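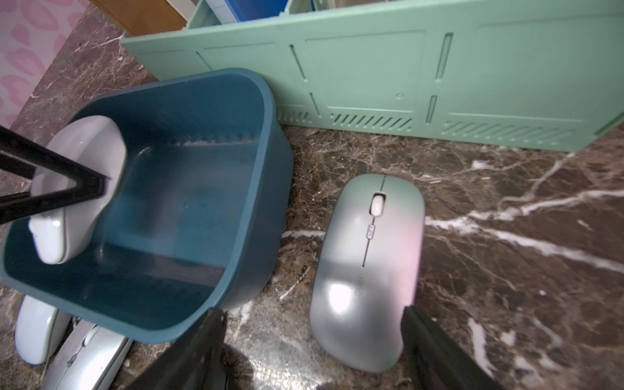

Mice go in the teal tub, silvery-green one still to come.

I've been running the arms on my tidy-up bench since May, and most of the mail I get is about what to do when one of them quits on you. So this month's tips all come out of one bad evening, when the left gripper locked up at 20 percent open and sat there squeezing a mouse like it owed it money. No smoke, nobody hurt, but I did lose the shell of a perfectly good mouse and I learned a few things!

First, know where your off switch is before you need it. Mine was on a power strip behind the bench, and to get to it I had to lean right across both arms (so dumb). I've since moved it to the front edge, where I can slap it without looking. Akua Wumbei wrote in to say she ties a strip of red cloth to hers, and I've stolen that idea too.

Second, don't pry. I grabbed a butter knife and went at the fingers while the power was still on, and when the fault cleared they snapped shut on the knife. Could've been my thumb. Power off, wait a minute, then ease the fingers apart by hand. If they won't budge, leave them alone and get into the manual.

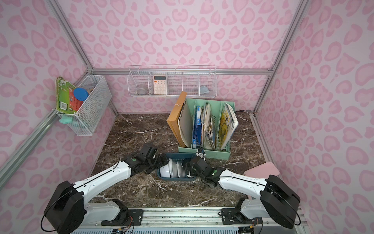 My gripper fault came down to crud and a cable. The crud was a mix of dust and eraser crumbs packed in around the finger slides, and an old soft toothbrush got nearly all of it. The cable was my own fault. I'd left too much slack near the left wrist, so it lay in an arc over the marble, and every time the arm went down to the tray it got dragged a bit and tugged at its plug. Look at yours with the arm reaching as far as it ever goes, because a cable that looks fine when the arm is parked can be in real trouble at full stretch. I used a Skorinside clip to hold mine up and it's behaved so far.

Third, slow down after a repair. I ran mine at 40 percent speed for 106 pickups before I trusted it again, with my hand by the switch the whole time. Boring, yes, but I caught one more sticky close that way and brushed the slides out a second time.

Last one, for anybody with two arms working over the same tub: make them take turns until you're sure of both. When my left one froze, the right one kept coming in for its next mouse and gave it a good knock on the wrist. Etornam Agbenyega asked if that hurt anything. Just a scuff, which came off with a damp rag and a little baking soda.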